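Etora Closed-Back Headphones, Long-Term Review
March 2020 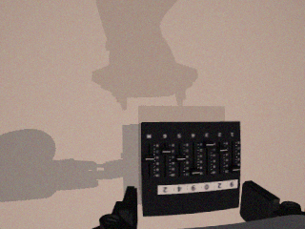 Seven faders side by side, with small gray markings along the top.

I have now owned the Etora closed-backs long enough to have replaced the ear pads, lost the carrying bag and formed opinions about the cord. The web is full of reviews written by people who wore a thing for one evening and then described its "soundstage." I edit spoken-word audio, mostly oral history interviews for a county archive, and there is no soundstage in a retired dentist talking about the flood. What I need is to hear the dentist, and also the dentist's refrigerator, so I can decide what to do about it.

They cost me $200. The pair I had before, a set of Itanos, cost $20 and lasted six years, which I mention so you know who you are dealing with.

Fit

The headband adjusts with a series of clicks, firm at first and less so every month. Mine now hold their position about as well as a cat does. I have a large head. Ineke Van Wijk, who shares the editing work with me and has a small one, wears them on the tightest setting and says they feel like being held by the ears by a polite stranger. We both get two hours out of them before we want them off. The box promises "all-day comfort," so either Etora's days are short or their heads are made of something else.

They are warm. In October this was pleasant. I tried them in summer with the window fan off, as you must when you are listening for noise, and I would rather not discuss it.

Glasses are a problem. The clamp pushes the arms into the side of your skull, and after an hour you start to blame the person being interviewed. I bought a pair of thin wire frames just for editing. Add that to the price if you like.

Sound

Good. Sorry, there's supposed to be more.

Voices come through plain and close. The top end is a little sharp, so every S arrives with its elbows out, and for a while I was softening recordings that needed no softening. Then I played one of my fixed files in the car and everybody on it seemed to have a mouthful of bread. I went back and redid nearly 20 interviews. Now I leave the S sounds alone unless they bother me on the kitchen radio too.

Bass is there and I have little use for it, though it does show up truck rumble and people who tap the table. People who tap the table are my life's work. One man tapped out what I believe was a march through the whole of his school days.

For music they are fine. Bořivoj Sýkora, who plays cello and has views, borrowed them for a weekend and gave them back with the single word "bright." I asked if he meant it kindly and he said he was still deciding.

The cord

Let us speak of the cord. It is coiled, like a telephone cord from the days when telephones were furniture. At rest it is too short to reach the desk. Stretched, it reaches the desk and would very much like to bring the desk back with it. I have had a full cup of tea moved several inches by this cord.

The good news is that it unplugs from the left cup, and a straight one can be had separately. The bad news is the socket, which sits at the bottom of a narrow well, so that ordinary cords won't seat in it. You need the Etora one. I held out for a month on principle and then ordered it. It is a very nice cord.

Ear pads

The original pads began to flake in the second year. Small black crumbs, mostly on my collar, so that I went around looking like I'd been eating burnt toast in a wind. Replacement pads came from Jiang, cost a third of what Etora charges, and went on after some swearing. They are velour and softer than the old ones. They also let in more of the room, and I can now hear the neighbor's dog while I listen to somebody else's dog on tape. It took me a couple of tries to be sure which one I was editing out.

What else you could buy

Chunhua Pan at the archive uses the Zesumex folding pair and likes them. They're lighter, they fit in a coat pocket if it's a serious coat, and the cord is straight. I found them dull around the voice, and the hinge creaks when you turn your head, so you learn to edit facing forward. For someone who travels to do interviews I'd say get those.

For a desk, and a person who sits at it, I'd say the Etoras, with the straight cord, and the Jiang pads once the crumbs start. Try them on with your glasses first. If the shop won't let you, wear the glasses in anyway and look hurt.

Four stars. It was three until I changed the cord.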